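Clirdale Sermon Notes: Index of Talmudic Citations

Data card, version 2
Last updated: 10 September 2018

Summary

The index covers citations found in the Clirdale notebooks, a set of handwritten sermon outlines in Hebrew and Yiddish kept at the Aldale reading room. It holds 1000 records. One record is one citation, so a page with several citations gives several records. The sermons themselves are not included.

Files

citations.csv: the main table, UTF-8, comma separated
tractates.csv: tractate names and the spellings used for them
unresolved.csv: 151 records from the main table whose source could not be fixed

Fields

id: running number, 1 to 1000
notebook: shelf letter as written on the cover
leaf: leaf number, with r or v for the side
tractate: standard spelling, see tractates.csv
folio: page and side in the usual printed layout
form: quoted, paraphrased or named only
note: free text, often blank

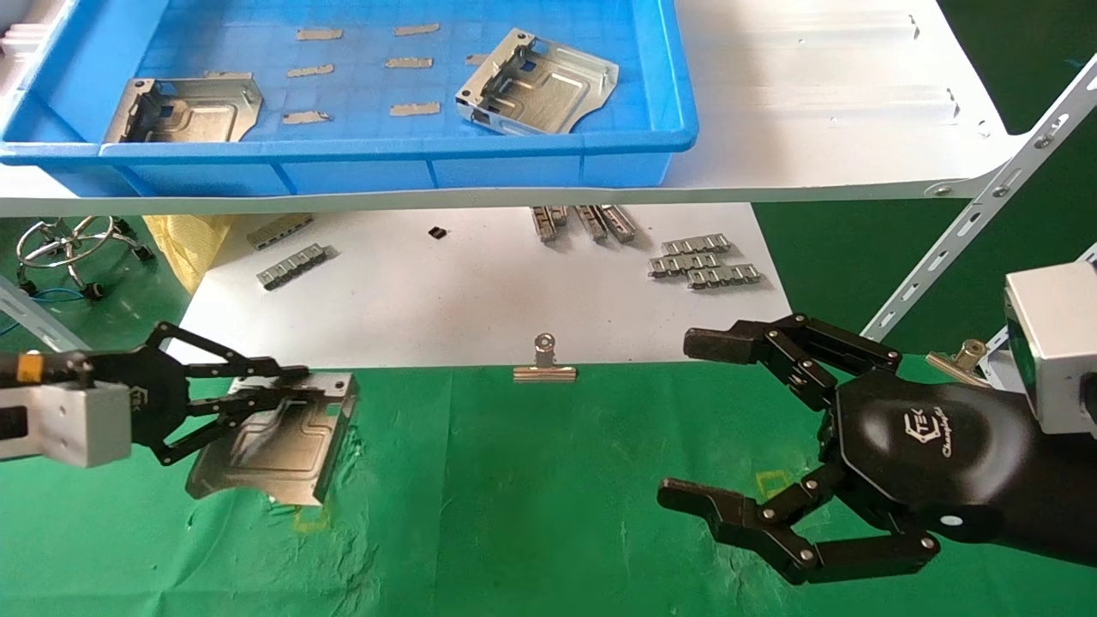

One reader of the July draft objected that paraphrases should not sit in the same column as direct quotations, as preachers often worked from memory and a loose wording may come from a later digest and not from the Talmud at all. The same reader asked for a separate field giving the digest where it is known.

The first point has been taken up in part. Paraphrases stay in the form column, but a record is now marked as paraphrased only when at least one phrase of the Aramaic can be matched. Anything looser is marked as named only, or moved to the unresolved list if no tractate is named. The digest field has been put off to a later version.

Spelling

Tractate names follow the Bouchard list. Abbreviations in the notebooks are expanded without brackets. Where an abbreviation could stand for either of two tractates, both are given, separated by a slash, and the record is copied to unresolved.csv.
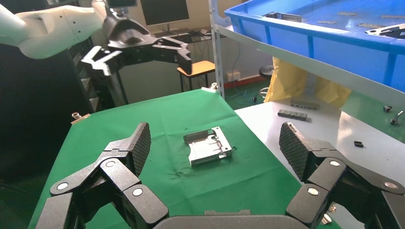
Silver metal part, rectangular, with raised edges and slots.

Known problems

Leaf numbers in notebook D skip from 40 to 42. No leaf is missing; the original numbering is at fault and has been kept.
Citations of the Jerusalem Talmud are given by chapter and law only.
Marginal additions in a second hand are not told apart from the main text.

Terms of use

Free for study and teaching. Please cite as: Clirdale Sermon Notes, Altthorpe edition, version 2. Corrections should give the record id and the leaf.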